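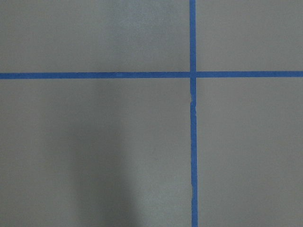 共有工房で組む卓上アーム 第2回 作業面の座標を決める

共有工房Vedsideの一角で製作を続けている卓上アームは、機構部の組み立てを終え、作業面の基準出しに入った。今回は治具と座標系の話に絞る。制御基板の配線は前回の記事を参照してほしい。

基準線は青いマスキングテープ

灰色の艶消し面に、青いテープを十字に貼って基準とした。罫書き線を入れれば精度は上がるが、作業台は共用であり、傷は残せない。テープの幅は18mm。原点はテープの中心ではなく、交差部の角に取る。幅のあるものの中心を目視で狙うと、作業者ごとに値がずれるためである。

縦のテープは、交差部の少し下と、さらに下った箇所で左の縁が荒れている。この区間の縁は測定に使わない。縁を拾うときは、直線が保たれている部分から2点以上を取り、延長して交点を求める。貼り直す場合は、端を手でちぎらず刃物で切り、中央から外へ押さえていく。

手首カメラとの対応付け

手首の小型カメラで見ると、2本のテープは画面の縦横に対してわずかに傾く。テープの貼り方とカメラの取り付け角の両方が効くので、1枚の画像から原因は分けられない。制御ソフトKendardでは、手首を90度ずつ回して同じ交差部を撮り、回転に追従する成分と残る成分を分離する。撮影は1姿勢につき16枚とし、検出した角の座標を平均する。

検出は色相で青を抜き、輪郭に直線を当てる単純な方式である。当初は明度のしきい値を使っていたが、面に落ちる影の濃い部分を拾うことがあり、色相に切り替えた。柔らかい影は境界がぼやけており、直線当てはめの段階でも落とせる。照明は上からの拡散光とし、露出は固定する。自動露出のままでは、姿勢を変えるたびに青の値が動く。

繰り返し測定の結果

原点復帰を挟みながら、交差部の上へ104回移動させた。前半はばらつきが小さく、60回を過ぎたあたりからX方向に一方的なずれが出た。減速機を疑って分解したが異常はなく、肩関節のベルト張力を調整し直したところ、ずれは収まった。張力の目安は、Zakiのテンションゲージで読んだ値を軸ごとに記録している。

Z方向は未調整で、面の平面度もまだ測っていない。触針をPalolel製のホルダーに固定し、格子状に高さを取る予定である。ホルダーの取り付け穴はアーム側の穴と合わず、変換板を1枚起こす必要がある。図面は次回に掲載する。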